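Does anyone need a second Danarari film?

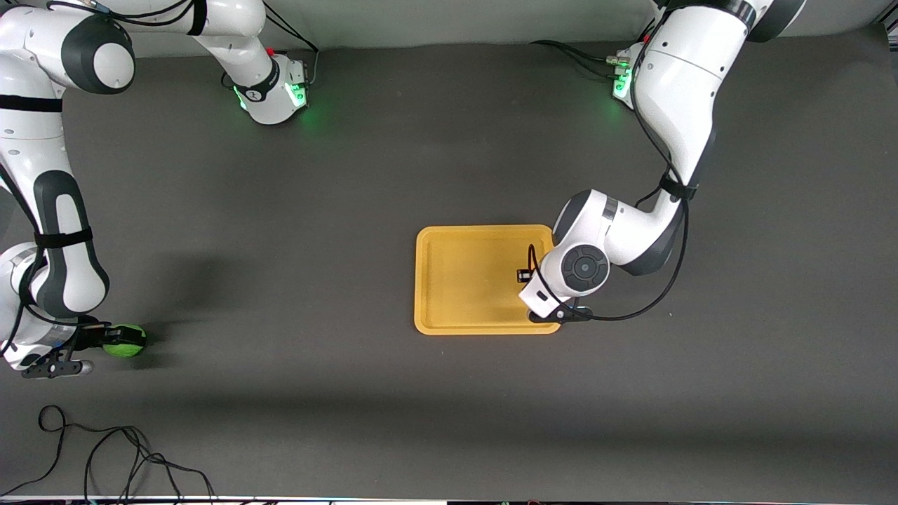 Two white robot arms over a dark work surface.

The sequel to Danarari has a trailer, a poster and a release window in April, and I seem to be the only fan of the series who isn't pleased. The first film closed the story. The lighthouse keeper's daughter got on the boat, the song played, and people in my screening cried. I was one of them. Now we are told there was more to say.

I doubt it. The television run had 13 episodes and used every one of them. The film squeezed in the last 5 chapters of the comic and left nothing over, apart from a short side story set in Gutness, the fishing village, which even readers tend to skip. Two hours is a lot to build on that.

The trailer doesn't help. We get the harbour again, the red coat again, and a new rival called Yao who glares from a rooftop and says one line about fate. The drawing is lovely — it always was — but half the shots could have come from the first film, and I had to check that a couple of them hadn't.

Defenders say the studio has earned our trust. Has it? Bondulden had the same treatment: a fine series, a good film, then a second one that undid the ending so that everybody could meet again at a summer festival. I paid to see it twice, trying to like it. I still can't watch the original finale without thinking of that fireworks scene.

And then there is the collector's box, limited to 2000 copies, with a 544-page art book, on sale before a single review has been written. I can't blame a studio for wanting the money. I do mind being told it's a gift to the fans.

I'll go, of course. I'll probably sit near the back and hum along to the song. But if that boat turns round in the opening ten minutes, I'm getting my coat.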